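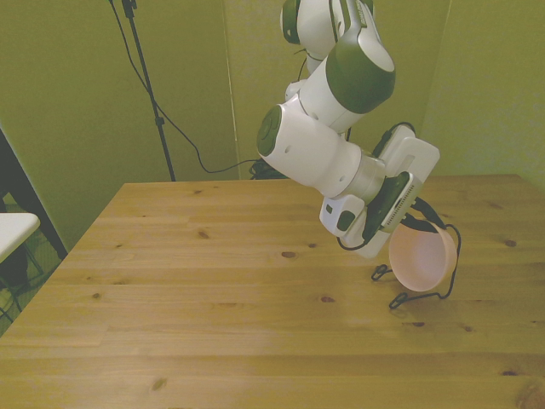
12/3/24

Glue line tests, Kostow batch, continued from the last page.

Opened the clamps on the second set of birch strips. Same hide glue as before, mixed fresh, soaked overnight and kept warm in the pot. This set got a thinner mix. Squeeze-out was even along the whole joint on all but one strip, and that one I had probably clamped too far toward the end.

Broke 4 of them by hand over the bench edge. Three tore wood on both faces. The fourth let go clean along the glue, shiny on one side, so that joint had skinned over before I closed it. I was slow with it. The room was colder than I like and I had the strips leaning against the outside wall.

Next set: warm the strips first, 40 minutes on the shelf over the heater, then glue and close right away. Keep the mix the same so only one thing changes.

Gunnel Eklund wants to know if the Kilano liquid glue would do for the drawer bottoms. I think so. It gives more open time and nothing there carries much load. I would still use hot glue for the case joints. She has some 390 grams of the Kilano left – check the date on the bottle before anyone uses it. Old liquid hide glue stays tacky and never sets up right. Put a drop on scrap and leave it overnight.

Sanding disks: we are out of the 3000 grit for the finish samples. The Kamath ones load up too fast on shellac, so order the other kind.

The Mununwood boards are stickered in the back and should stay there until January. Two have a slight cup. Weight went on top, heart side up. Ends are painted.

Pot is washed and upside down on the rack. Granules are back in the jar, lid on tight this time.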